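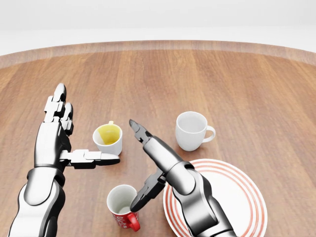
Render: round timber table, robotic hand upright at left.

Sun 16 September
Clovside, back bench
Vodard breathing band, rev 2 – dropouts on the overnight recordings

Picking up from Friday. Annelies wore the band overnight again and the recording has the same gaps as the earlier ones. They come mostly in the second half of the night. Total for the file is 463 missing packets. The respiration trace on either side of each gap looks normal, so the strain element itself is reading fine and the trouble is between the sensor and the flash.

Setup for the record: Begović strain element in the elastic, standard length, sampled at 200 Hz. Firmware is Vemlow, the branch Pieter tagged before he went on leave, no local changes. Radio off, logging to flash only. Battery charged to full before bed.

Things already ruled out on earlier nights:
Connector at the left clip. Resoldered by Iker, gaps unchanged.
Low battery. Voltage log is flat until well after the last gap.
Annelies rolling on the module. Accelerometer shows her still through most of the gaps.

This morning I ran the band on the breathing rig, with the bellows on slow, to see if it would drop anything without a person in it. Left it going while I did the washing up and the parts order. No gaps at all. Then I put the module under the heat mat, since under a doona it gets warmer than it ever does on the bench, and ran the same thing again. Still none. So temperature is not it, or not on its own.

Went back to the overnight file and plotted the gaps against the flash address. Should have done this first. Every gap sits where the log crosses into a new erase block. Not every crossing has a gap, but every gap has a crossing. The early part of the night is clean because the first part of the flash had been erased by the tool at my desk. After that the firmware is erasing as it goes, and the erase holds up the write task long enough for the sample buffer to run over.

The buffer is 32 samples deep. At our sampling rate that is very little time, and the datasheet gives an erase time with a wide spread between typical and worst case. On the bench this morning I started from a fully erased chip both times and stopped before it had used up the clean part, which explains why the rig showed nothing. Both runs are worthless as a test of this fault. Leaving them in the folder, marked as such.

Afternoon. Filled the chip with junk first, then started the rig. Gaps turned up straight away, with the same pattern against the block addresses. Reproducible on the bench now, so Annelies can have her nights back.

Tried two fixes.

First was a deeper buffer. RAM is tight with the filter enabled and I had to turn off the debug console to make room. It got rid of most of the gaps but a few long erases still got through. Not happy with this as the only fix. The chip will get slower as it ages and we would be back here in a year.

Second was erasing one block ahead, started as soon as the current block is half full, using the suspend command whenever a write is waiting. This is more code, and the suspend handling in Vemlow was written for a different flash part – the status bit is read in the wrong register for ours. Corrected locally. Ran the rig through to the evening on a dirty chip with the original buffer size and got no gaps. Current draw is up a touch during the erase but it was always going to be spent at some point.

Did not try erasing the whole chip at the charger. Rianne suggested it last week and it would be simple, but the user would need to leave the band on charge until it finished, and people pull things off the charger whenever they like. It would also throw away any night that hadn't been synced.

Side issue. The breath-rate estimate treats a gap as flat signal, and a long enough one gets scored as a pause in breathing. Two of the pauses reported for Annelies last week line up with gaps and should be struck from the summary. Birthe has that summary already, so I need to tell her before she puts it in the slides. Separate from the flash fix, the estimator should check the packet counter and mark the stretch as no data. I've opened a ticket and put it under Iker's name. Iker, swap it to me if you're flat out with the clips.

Elastic: the band from the second batch feels looser than the first after washing. Haven't measured it. The baseline on the overnight trace wanders a bit more than I'd like, though that could be the way it was worn. Wants a proper pull test with both batches side by side, same wash, same drying.

To do
Push the erase-ahead branch, ask Pieter to look over the suspend code when he's back.
Message Birthe re the two pauses.
Full overnight run on the rig with a dirty chip and the filter on. Today's was with the filter off.
Same again with the older module, if anyone knows which drawer it went into.
Reorder clips. Supplier says October for the grey ones, black are in stock. Take the black.
Rianne to decide whether the earlier nights get repeated or just reprocessed with the gaps marked. I'd reprocess.

Rig switched off, heat mat unplugged, module left on the charger by the window.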